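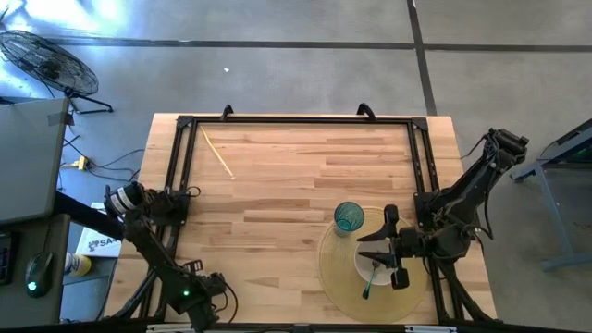 Fillik Table Setting: gripper comparison notes

Hi! I put this set together to settle an argument with Panya Sukprasert over which fingers we should keep on our two-arm table. I like the pointed ones, he likes the wide flat pads, so we ran both.

What's in it
117 episodes, 90 with pointed fingers and the rest with pads. Objects are a bowl, a glass, a small utensil and a round woven placemat. Both arms are recorded, even when only the right one is working.

What I think so far
Pointed fingers are great around the bowl rim — you can get one inside without shoving everything sideways. The pads felt better on the glass, but I kept bumping the mat with them (my driving, probably).

Known problems
18 episodes have a late gripper signal. They're marked "lag" in the notes column, so drop them if you care about timing. The fixed camera loses part of the bowl whenever the right gripper is over it.

Still to do
Wrist camera runs, hopefully in December. Bugs go to me, Ylva Sundqvist.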